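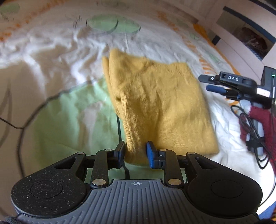
Momau Hand-Held Gripper Service Kit

4 min read

The Momau kit is a box of small parts for people who run hand-held grippers on cloth all day and would like them to close the same way in the afternoon as they did in the morning. It covers a pair of units, left hand and right hand. Order code 2590, and yes, the single-hand version was dropped. Customers bought one, fixed one gripper, and wrote to us a month later about the other.

In the box: finger pads, linkage rivets with washers, a sheet of replacement target marks for the grip plate, cable wrap, a pad scraper, and a cleaning brush that Elibariki Kinyua picked after rejecting every brush the rest of us liked. There is also a printed card with the instructions below, in larger type.

Why cloth is the problem

Hard objects wear a pad evenly and you can see it happening. Fabric is sneakier. Knits shed, the fluff packs into the pivots and the recesses of the round housings, and the fingers begin closing a hair late. The operator squeezes harder to make up for it. By Saturday you have a folder full of sweater folding in which every grasp is a little more desperate than the one before, and somebody in the training group asks whether you changed operators.

Dark housings show lint very well. Please take this as a feature.

Before each session

Power down both units and unplug them. Open the fingers fully and brush outward from the pivots, starting at the top of the arms. Brushing inward feels more thorough and puts the fluff exactly where you don't want it. Wipe the pads with a barely damp cloth and let them dry. Skip the alcohol wipes. They make the pads shiny, and a shiny pad will slide off a T-shirt like a waiter leaving a bad tip.

Check the target mark on the grip plate. If you can't read the cross at arm's length, replace it. Peel the old one from a corner and use the alignment template on the card. Do not eyeball it. Victor Mrema eyeballed one in June and we still have the calibration plots.

Close the fingers slowly on a single layer of thin cotton and tug. It should hold along the full width of the pad. If it holds on one side only, go to the next section.

Replacing a pad

Slide the scraper under the old pad from the tip and work down. Clean off all the adhesive, including the bit you think doesn't matter. Press the new pad on for two full minutes, by a clock. Leave it overnight if you can. If you can't, leave it through lunch and be gentle with it afterward.

Replace pads in facing pairs. A fresh pad against a tired one will pull every fold to the same side, and you will spend an afternoon blaming the bed.

Pivots and rivets

The arms should move freely with no side play. Wiggle each joint between finger and thumb. A gritty joint gets brushed and then worked open and closed until it runs smooth. A loose joint gets a new rivet and washer. Never oil anything. Oil and cotton fluff make a kind of felt, and we have removed enough of it.

Cables

Route the cable down the handle and leave a hand's width of slack at the top before the first wrap. Most dead units that reach our bench have nothing wrong with them apart from a cable that was bundled too tight and then used as a leash. On a bed or a table, lay the run before you lay out the garments. Pulling a cable out from under a finished stack is a fine demonstration of physics and a poor one of folding.

If you store the pair in a Rikau case, coil each cable separately. They will find each other anyway.

Logging

The card has a grid on the back for pad changes. Zawadi Lema's team at Lemier got 1,921 grasps out of their last set before the cotton test failed, on mixed laundry with a lot of denim. Yours will differ. Towels are worse than you'd guess and silk is hardly any trouble, except to pick up.

Ordering and returns

Kits ship within seven working days. Spare pads can be ordered without the rest of the box. For bench repair, write to Hiu-tung Tsai with a short description of the fault and send both units with their cables attached. Please remove any socks first. Muireann Daly handles returns, and she has a drawer of them.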